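Orlandini Opens Its Second Levach Café This March, and I've Been Waiting a Long Time to Write This One

FOR IMMEDIATE RELEASE

LEVACH – Well, we're doing it! After thirteen years of squeezing people into our little place on Jurnon Street (and sending a fair number of you home with your soup in a paper cup), Orlandini is opening a second café in March, over in the old Etard feed store by the river. I own the place, I do most of the early baking, and I write my own press releases, so you'll have to forgive me if this one wanders a bit.

The new café is called Orlandini Riverside. Not the most daring name, I know, but my regulars voted down everything else I put up on the chalkboard. It will be open from 6:30 in the morning to 4 in the afternoon, with a full breakfast menu until 11 and then soups, flatbreads and whatever came out of the oven that day. The Jurnon Street café stays exactly where it is, with the same hours and the same wobbly step at the front door.

If you grew up in Levach you probably remember Etard's. Half the town bought chicken feed and garden seed there, and it always smelled of molasses and burlap. The building gives us 2,873 square feet to play with, and after our galley kitchen that feels like a football field. We kept the loading dock and turned it into a covered porch, and the big sliding door still slides (it took a lot of grease). The old floor scale is staying too, right inside the entrance, and yes, your kids can stand on it.

Most of the extra room went to the kitchen. We've got two deck ovens now, so I can have bread and pastries going at the same time and stop apologizing for running out of morning buns by 8. There's a proper walk-in cooler, a dish area that doesn't share a wall with the restroom, and a long prep counter by the window where you can watch the dough getting shaped. I love that counter. I have been known to just go and stand next to it.

The dining room is plainer than people might expect. I wanted white walls, simple lamps and a lot of pale wood with the grain showing, dark streaks and little spots included, the kind of surface you'd be happy to put a plate of eggs on. Every time somebody offered me a fancier finish I said no thank you and went back to my coffee.
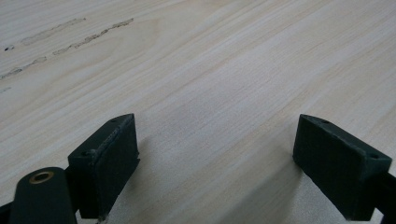 Pale wood with a long dark streak in the grain, just how I like it.

Now, the food. The menu at Riverside will look familiar, but there are some new things on it that I'm pretty excited about. We're adding a baked oatmeal with sour cherries, a potato and onion pie sold by the slice, and a white bean soup that I've been making at home for my own family forever and never had the burner space to serve. The lemon ricotta cake is coming along too, of course. I wouldn't dare leave it behind! Prices will be the same at both cafés, and so will the coffee, with free refills if you're drinking it here.

We're also going to start taking whole-loaf orders, which people have been asking for since our first winter. You order by 2 in the afternoon and pick up the next morning from the side window, no standing in the breakfast line. Country white, seeded rye and the olive loaf to begin with. I'd like to add a sandwich bread by summer, but I'm still fussing with the recipe and it keeps coming out too sweet.

As for how we paid for all this, a good chunk came from our bread club. Last spring we sold memberships at the counter, a year of loaves paid for up front, and 558 of you signed up. I figured we'd get nearly a hundred and I would have been thrilled with that. If you're a member, you can pick up your loaf at either café starting opening week, and your card works just the way it always has.

We're hiring, too. I need bakers who don't mind getting up in the dark, counter staff who like talking to people, and a weekend dishwasher. Experience is nice but I'll happily train the right person. Stop by Jurnon Street after 2, when it quiets down, and ask for an application.

Parking is behind the building, with the entrance off the river road. There's a ramp up to the porch, a bike rack by the side window, and dogs are welcome outside as long as they get along with each other.

About Orlandini: Orlandini is a neighborhood café and bakery in Levach, serving breakfast, lunch and fresh bread daily. Everything is baked in house.

Press contact: Reporters are welcome at Jurnon Street any afternoon. Ask at the counter for the owner, and come hungry.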